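The schedule taped up at Rarkstead's second-floor shop gives Monday to the arms, Tuesday to the mobile units, and every other working hour to the grippers. Dinesh Pandey wrote it. He has been keeping the hand-held pairs alive since spring and speaks of them the way some people speak of an elderly Volvo.

A pair works like this. A person holds one gripper in each hand and does an ordinary chore, while a camera on each tool records what its fingers are up to. White cubes printed with black squares tell the software where each hand is. Do the chore 200 times and a robot may pick up the idea. Do it 200 times with a crooked cube and it picks up a different idea.

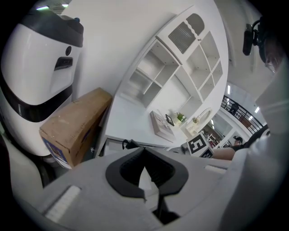
*Close to the work: a gripper's black finger mount between its white pads, with a marker cube and a desk beyond.*

Setting up takes Pandey 50 minutes on a good morning. He wipes the lenses with a cloth kept in a sandwich bag marked NOT FOR GLASSES. He checks each cube for scuffs and squeezes the fingers open and shut, listening. A healthy pair clicks. A tired one sighs, and gets its pads changed.

Then comes calibration, the part visitors leave during. Each gripper is waved through a slow figure eight while numbers scroll past on a laptop. If the last number is small, everybody starts work. If it is large, Pandey says a word his mother wouldn't like and gets out the hex keys.

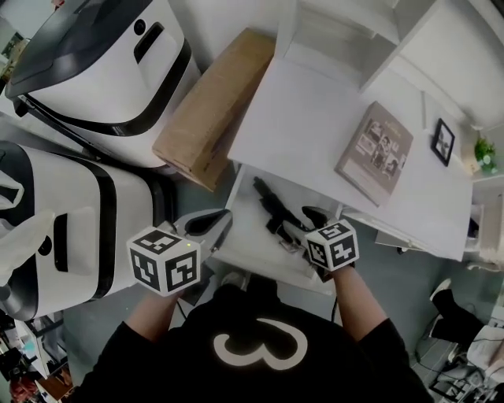
Cables are the great enemy of the trade. Sheena Matheson, who runs the recording sessions, keeps a notebook of faults going back 454 entries, and a depressing share of them read "wire." The black one running down from the right gripper toward the floor gets the same advice as all its relatives: leave slack at the wrist, and don't step on it. Matheson has tried clips, tape and a spring reel from Oratlow that yanked a tool clean out of her hand. She went back to slack.

The finger pads are the other regular expense. Delacroix, which supplies them, promises 3000 squeezes apiece. Pandey thinks this assumes a gentler class of squeezer. He changes them in pairs, left and right together, and throws the old ones in a drawer he insists is for emergencies.

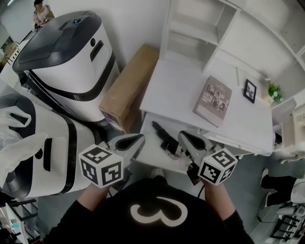
*Both grippers out over the floor, each with its cube, and two white robots standing to the left.*

When a session ends, the tools go back on their hooks and Matheson copies the day's recordings twice. Pandey reads her notebook over a cold coffee. On my last afternoon the newest entry said "left one squeaks," and under it, in his handwriting, "so do I." He was already looking for the small screwdriver.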